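In defence of the second-best mug

My sister-in-law rang me in a bit of a state because she'd given our plumber his tea in the good china. Was it too much? Did it look as if she was showing off? I said I was sure he'd have drunk it out of a bucket, but it got me thinking (I was on a slow train at the time) about how odd we all are over cups.

Everyone I know has a ranking. There's the mug you'd never hand to a guest, usually chipped, often from a bank. There's the one only you may use. And then somewhere in the middle is the second-best mug, and I think it's the finest thing in any kitchen. Nobody frets over it. You can take it into the garden, lend it to the builder, leave it on a wall overnight and go out for it in your slippers.

My friend Inês Matos disagrees with me completely. She got rid of the lot last February and bought 4 matching ones in a sort of porridge colour, and I'm sorry, but drinking tea at her house now feels like waiting for a dentist. Whose is whose? We had to keep putting them down in different corners of the table like chess players.

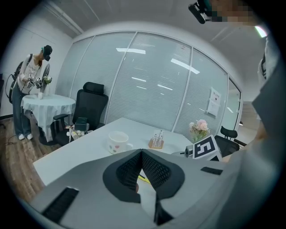 Spots in pink, green and yellow, and flowers on the table too.

Spots, stripes, a faded cartoon hedgehog, I'll take any of them over porridge. A mug ought to be a bit silly. It's the first thing you look at in the morning, before you've got the strength for taste, and I don't see why it should match the worktop.

I do accept there's a limit. Munther Hamdan at my old office kept so many in his desk drawer that it wouldn't shut, and he'd still wander over and borrow mine! Two each seems fair to me, plus a few spare for visitors, and if one breaks you're allowed a small sulk and then a trip to the charity shop.

As for the plumber, he asked for a refill and two more biscuits. My sister-in-law has put the good china back in the cabinet anyway.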